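Collection notebook, September 2026

Film magazine index, continued. Big leap since the last entry! The Gosling box is finished, every issue in it has been through my hands, and the run of Flarkska finally makes sense from one end to the other. Well, nearly.

Starting with where it stood before. We had Flarkska down as a monthly, 12 to a volume, which is what the masthead claims and what the old card index repeats. Problem was that volume 4 kept coming out short. Eight issues on the shelf, gaps in the numbering, and a subscriber's bound set that had the same eight and no stubs where the others ought to be. I had them marked "wanted" and so, I think, does everyone else who lists this title.

They don't exist. I'm now sure of it. The issue marked vol 4 no 5 has a letters page replying to things printed in no 3, and it says in small type at the foot of the page that "our last number" carried the Swedish cover story. That story is in no 3. So no 4 was skipped, and the same trick works for two of the other gaps. The fourth I can't prove yet, but the serial on the back pages runs straight across it without missing an installment. Lovely stuff. I was grinning at a letters page like a fool.

Changed in the index: four "wanted" entries in vol 4 moved to "not published", one of those with a query mark. Please leave the query mark alone until we see another copy of no 9.

Next, the doubles. Flarkska Extra is the one that has been driving us all up the wall, and I've got a decent rule for it now. The publisher took unsold copies, pulled the covers, trimmed the blocks and glued two together under a new cover. No date anywhere on the outside. If you open the book in the middle you find the second title page, with its own volume and number, and on most copies the first title page is still there as well. Where it's been torn out, go by the film reviews.

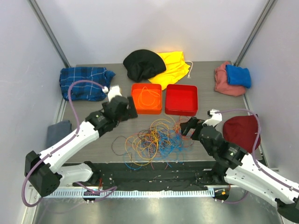

The page count helps too. An ordinary double comes to 122 pages inside the covers. The one with the green spine comes to 139, an odd number, and I counted it three times before I believed it. There's a single leaf tipped in with a printed side and a side that is blank and unnumbered, and the printer left the blank out of the numbering. So 139 is the last printed number and the real count is one more. I've put both in the notes field.

Contents of the green spine copy, for whoever does the cross references: vol 3 no 11 first, then vol 4 no 1. They are bound in that order but the contents list on the cover has them the other way around. The poster is missing. There are staple holes for it, so it was there at the start – list as "lacks poster", same as for the single issues.

Eleck. Spin-off title, and I'd been a bit snooty about it because it looked like reprints. Take that back! The interviews are reprinted, yes, but the set reports are new and they're good, long pieces with proper stills from productions that I haven't seen covered anywhere else. It deserves its own record instead of a line under Flarkska. Made one. Numbering starts at 1 and has no volumes, thank goodness.

Still a muddle over the first issue date. Cover says November, the inside front page has no month, and the ad for it in the parent magazine says "out now" two issues too early. I've gone with the cover.

Cimstead reprints: not started. From a quick flick through, they have the same insides as the originals on thinner paper, with the price overprinted in black. Check the back cover ad first, it's the fastest way to tell. The originals have the record club and the reprints have a plain house ad. If both are missing, feel the paper. It's really that different.

Shelf order for now:
Flarkska singles by volume and number
Flarkska Extra after the last single, by earliest issue inside
Eleck by number
Cimstead separate, flat, do not mix in

To do
Second copy of vol 4 no 9, any condition
Scan the small type on the letters pages, vol 4
New sleeves, the wide ones, because the doubles split the seams on the regular size
Fix the spelling of the German titles in vol 2, I typed half of them without umlauts
Find out if there was ever a triple. The house ad in the last Eleck mentions "three great issues in one" and I would dearly love to see that thing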